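ok I have now been asked three separate times why I quit buying lunch so here's the whole saga, get comfortable

Back in November I finally added up what I'd been spending on weekday lunches. I'd been avoiding it the way you avoid a dentist. Total for the year so far: $1,372. On lunch!! Most of it was the same turkey wrap from the place downstairs and I don't even like the wrap that much

And that's not counting coffee. I'm not ready to look at coffee

For context I moved to Vestavia for this job and my kitchen is the size of a phone booth. One drawer. Two burners, and the left one has opinions. So my excuse was always "I can't cook in here," which held up great until my neighbor in the identical apartment fed me a full lamb stew on a plate with a napkin

So. Rule one was no recipes with more than one pot. Rule two was everything had to survive the bus. Soup failed rule two in the first week and my tote bag still smells like cumin

Things that travel well, in case you're starting out: lentils, farro, roasted carrots, any bean, cold sesame noodles, potato salad if it's the mustard kind. Hard boiled eggs travel fine but your coworkers will talk

Things that do not: avocado. Anything breaded. Fish, and I say this as somebody who was spoken to about fish

The lentil thing I make most is barely cooking. Onion, garlic, a big spoon of tomato paste, let it go dark on the bottom, then lentils and water and a bay leaf. Salt at the end. Splash of vinegar, way more than feels right. I make it around 9 at night while I'm on the phone with my mom and it's done before she is

Omid Khosravi told me to add a parmesan rind and I'm annoyed at how much better it got. I used to throw those out! Years of rinds!

He also freezes his in muffin tins and pops them out like little hockey pucks, two pucks to a lunch. I tried it and it works great except I own one muffin tin and now I can't make muffins. These are the tradeoffs

Mistakes I made so you can skip them: cooking five identical lunches. By the third one I was standing in line for the wrap again like it never happened. Now I do two things at a time and swap, lentils one day, noodles the next, and whatever's left at the end goes in an egg

Other mistake: buying a fancy grain from the bulk bins at Kirui because it was pretty. It was pretty. It took 90 minutes to get soft and tasted like a wet basket

Dressing goes in its own tiny jar. I fought this for weeks because it's one more thing to wash. Just do it, soggy cabbage at noon is a sad way to live. (Mine's an old mustard jar. I leave the last bit of mustard in, add oil and lemon, shake. Done)

Oh and people keep asking about containers. I had a whole set from Gudel that I got when I moved, and within months I had eleven bottoms and like four tops. Where do they go. I've looked behind the fridge. I've accused people

Then I bought one nice big glass one from a shop in Stidlow and dropped it in the stairwell on its second day out. So now it's cheap round ones, all the same size, and every top fits every bottom. Should've been the plan from the start, get ONE size and never let another size in the house

A teal lid on a white table, and my whole stance on storage is in there, it's round and it's bright enough that you won't leave it at the office 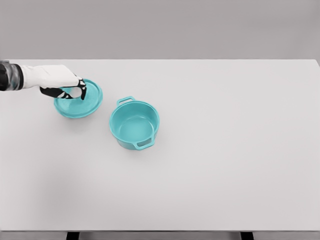

Ursina Eberhard replied that all of this falls apart without a label, because she ate what she thought was lentils last month and it was the base for a chocolate pudding, and would I please tell people to put masking tape and a date on everything

Fair!! Masking tape and a marker, they live on top of my fridge now. I write the day I made it and then a little note to myself like "the good one" or "needs salt." Past me is a pretty harsh critic

Also Ursina I need to know how far into the pudding you got before you noticed

Numbers for those of you who want numbers: groceries went up by $116 over the first two months, which scared me, but a lot of that was me buying spices like I was opening a restaurant. It's settled since. I still buy lunch when somebody's leaving or it's raining sideways, and I'm not keeping score on those

The part I didn't expect is that I get my actual lunch break back? I used to spend most of it in line. Now I eat on the bench by the loading dock, where there's sun until 12:40, and I've read two whole novels out there. One was bad. I finished it anyway, it was a nice bench week

Couple of quick answers before I mute this. Yes you can use canned lentils, just cut the water way down. No I don't peel the carrots. Yes the noodles are fine for three days, after that they clump and you have to be rude to them with a fork

And whoever asked about the wrap place: they're lovely, we still wave

Going to go start a pot now, it's chickpeas this week, with the lemon and the burnt onions. If it's good I'll post how I did it tomorrow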